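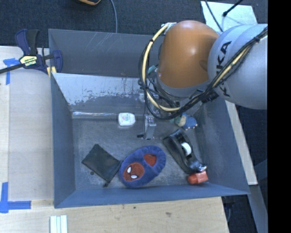
Can I swap fingers in the middle of a comparison run?
Only between blocks. Finish the block, save the log, then swap – a finger change inside a block makes the pick numbers useless for both sets.

Section 3. Comparing finger sets in the bin

Covers the Skatmont narrow fingers and the Plirent pads. Owino suction cup is in its own section, different mount. Controller settings assume Sisport firmware from July or later.

Before you start
Arm in manual, speed at 7 percent. Air off at the wall. Clamp on the bin checked by hand, no play. Bin corners lined up to the blue tape on the table – if the tape is peeling, redo it and re-teach the bin frame.

CAUTION: Cable bundle needs slack at the wrist. Rotate the last joint slowly both ways before any automatic run. If the loop pulls tight or drags on the bin wall, stop and re-tie.

Fitting the fingers
1. Jog to the SERVICE pose. Not home, home is too low.
2. Back out the finger bolts. Keep them with the set they came from, lengths differ.
3. Seat the new finger flat on its block. Bolts finger tight, then torque per the card in the box.
4. Open and close 3 times from the pendant. Listen for rubbing.
5. Load the matching tool file. Wrong file = wrong tip length = finger into the bin floor.
6. Touch off on the floor of the bin, center first, then one corner.

Note: tip height should repeat at both points. If it dosen't, check the clamp before you touch the calibration.

Running a block
1. Put the mixed items in. Soft stuff and hard stuff both, the slipper and the drawstring pouch always stay in the set.
2. Leave clear floor under the start pose.
3. Start the log, then the run. That order.
4. Let it go to the end of the block. Up to 1,000 attempts per finger set before pads need replacing.
5. Write down drops and double picks seperately.

Note: flat glossy items near the front wall are the hard ones for wide pads. Don't move them to help.

CAUTION: Hands out of the bin until the pendant shows HOLD. Paused is not hold.

Error 93 after a swap – tool file not loaded, go back to step 5 of fitting. Still there, power cycle the gripper only, leave the arm on.

Log sheets and worn pads to Yevdokiia Skoryk, bagged and marked with the set name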